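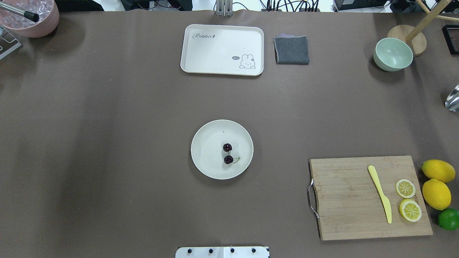
Two cherries on a plate, two slices of lemon on the board, and a bunny saying hi.

Monday, April 8, 2024

My sister-in-law asked me over dinner when she could expect a robot to do her dishes, and I talked for so long that the rolls went cold. She was very kind about it. But I drove home thinking that I had given her a history lesson when she wanted a date, so this post is my second try, with more room to wander and no rolls at risk.

Some of you have been reading since I worked the packing line at Purevbridge, and you know where I come from on all this. I spent 22 years around machines that did one thing beautifully. We had a carton folder there that could fold flat stock into boxes all day and all night, and I never once saw it get bored or sloppy. I did see it stopped dead by a sheet with a damp corner. One soft corner! A person on her first morning would have picked up that sheet, felt it give, and tossed it over her shoulder without breaking off her conversation. The folder just sat there blinking its orange light until one of us walked over and cleared it.

That orange light has been my measuring stick ever since. When I see a clip of a robot folding a towel or wiping a counter, I want to know how often the light comes on, and who has to walk over. The clips never say. They're short, they have cheerful music, and you have no way of knowing how many towels ended up on the floor before the one that made it into the video.

So let me go through the chores as I see them this spring, starting with the ones that are pretty well done.

Floors are the big success. I have a robot vacuum (my second, the first went to live with my nephew) and I would not give it up. It gets stuck under the radiator in the hall and it has strong feelings about the fringe on the rug, but I run it every day and my floors are cleaner than they have ever been in my life. I do notice, though, that I've rearranged my home to suit it. The lamp cord is tied up. The cat's dishes moved to a shelf. I pick up my shoes, which my mother failed to get me to do in eighteen years of trying. So the machine does the floor and I do the getting ready, and I call that a fair trade.

Dishes are half done, and have been for decades, and we forget to give credit. A dishwasher is a robot with the hard part left out. The washing was the part a machine could do with hot water and patience. What it leaves to us is the scraping, the loading, the fitting of the big pot around the little bowls, and then the putting away, where everything goes to a different height and half of it stacks and half of it doesn't. My sister-in-law's question was really about that half. She doesn't mind the washing one bit, she hasn't washed a plate by hand since the kids were small. She minds the bending.

Laundry I would split the same way. Washing and drying, yes. Sorting, folding, matching, putting in drawers, no. I have seen folding demonstrations and some of them are lovely to watch, in the way that it's lovely to watch a very careful child. But a shirt comes out of the dryer in a different shape every single time, and that's what makes it hard. The carton folder had it easy by comparison, and look what a damp corner did to it.

Now, the kitchen itself. I mean the little jobs before and after a meal, and I have come around to thinking this is where the interesting work is. Take something as plain as a bit of fruit on a board that needs to be on a plate, or the other way around. You and I do that while talking on the phone. For a machine with two narrow fingers it's a whole string of problems. A cherry is small, it's round, it rolls if you nudge it and it bruises if you squeeze. Sometimes there's a stem and sometimes there isn't, and a stem is a thin, bendy thing that could be a handle or could be a nuisance depending on which way it's pointing. A slice of lemon is another kind of trouble, because it lies flat and gives the fingers nothing to get under. I tried it at home last week with a pair of kitchen tongs, standing at the counter with one hand behind my back, and I'd encourage you to do the same. I got the cherries over to the plate with no great trouble once I slowed down. The lemon slice I chased clear across the board and into the sink.

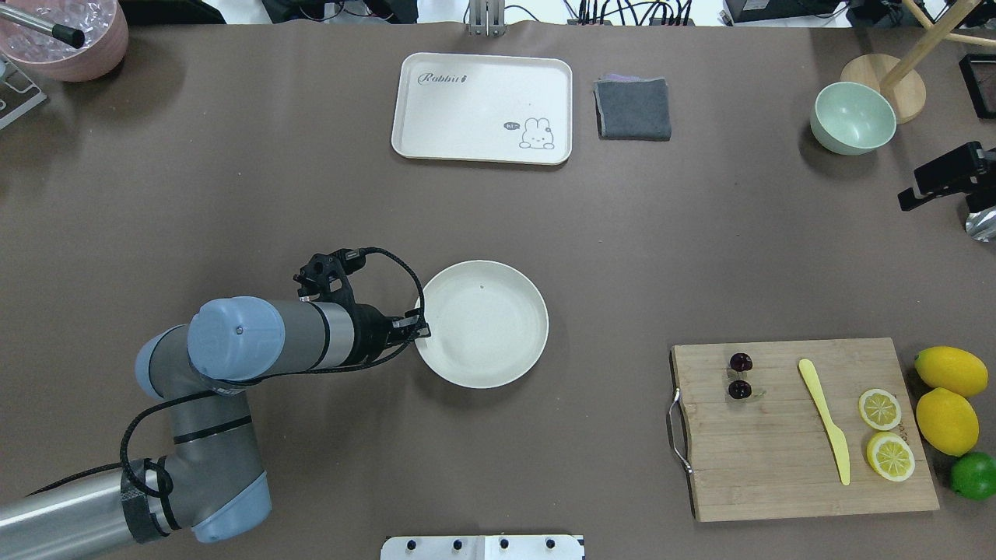

The tongs also taught me how much I lean on my fingertips without noticing. I know a thing is slipping before I could ever see it slip. I know when I've got hold of the board along with the slice. Take that away and I'm left with my eyes, and my eyes are always a little behind. The people who build these arms know this better than I do, of course, and there's a lot of work going into touch. But most of what I've read about still relies very heavily on looking, and I think anybody who has reached into a full sink for a fork will understand how far looking gets you.

Then there's the matter of knowing what the job is. Say the arm can pick up anything on the table, never drops a thing. You still have a lemon that's been cut and a lemon that hasn't, a bowl that's waiting for something to go in it, a cloth folded up at the side, and a lime you may not need at all tonight. A person walks into that kitchen and understands, more or less, what the cook was up to. You'd know the slices are wanted and the whole ones can go back in the fridge. You'd know not to dump the ice. I used to think that was the part machines would never get, and I'll admit here in writing that I've changed my mind. The new systems, the ones trained on great piles of pictures and words, are surprisingly good at the "what's going on here" part. It's the hands that are behind now. When I was at Purevbridge it was exactly the opposite – good hands, no sense whatsoever – and I find it a strange and rather pleasing turn of events.

Things look a little different on the shop floor, and I still have friends there, so I hear. Kavanagh (regular readers will remember them as the folks with the enormous bakery account) put in an arm in December for loading trays. It does one size of tray and it does it well. They'd hoped to use it for the mixed gift boxes too, where there are 7 different items and each one has its own little nest of paper, and they went back to doing those by hand before the month was out. The paper moved around too much. I wasn't surprised, but I was a bit sorry, because gift boxes are murder on the wrists and I'd have been glad to see that job go to something without any.

Over at Senlow they've gone about it the other way. They kept the people on the fiddly work and gave the machines the carrying. Carts that follow a path, lifts that bring the tote up to your waist so you never stoop for it. It's not glamorous and it won't get you a video with cheerful music. A woman I used to share a bench with told me that she goes home with a back that feels ten years younger, and I think about that more than I think about any of the folding demonstrations.

I keep coming around to that, for the home as well. If you asked me what I'd like first, I wouldn't ask for a cook. I like cooking. I'd ask for something that clears up behind me while I do it: takes the peels away, moves the board when I'm finished with it, brings the plate nearer. It could be slow. I'm slow. It could even get one thing in twenty wrong, as long as it's the sort of wrong where a spoon ends up in the fork drawer and not the sort where the good bowl ends up on the tile. I'd be patient with it. I've been patient with the vacuum.

What I couldn't put up with is having to stand there and supervise, and I suspect that's what a lot of the first ones will ask of us. If I have to watch it move every cup, I may as well move the cup and enjoy the sit-down afterward.

A reader in Cultness wrote to me after my last post on this subject to say I was too gloomy, and that she fully expects to have a helper in her kitchen before her mortgage is paid off. I wrote back and asked how long was left on the mortgage. She hasn't answered yet! But I hope she's right. I'd put my own guess at longer than the companies say and sooner than my brother says, and I realize that leaves a good deal of room.

Anyway, that's what I should have told my sister-in-law, minus the part about the carton folder, which she's heard. Please do try the tongs, and write and tell me how you get on with the lemon. Next time I'm going to get into the question of drawers, and why I think whoever solves the one that sticks deserves some kind of medal.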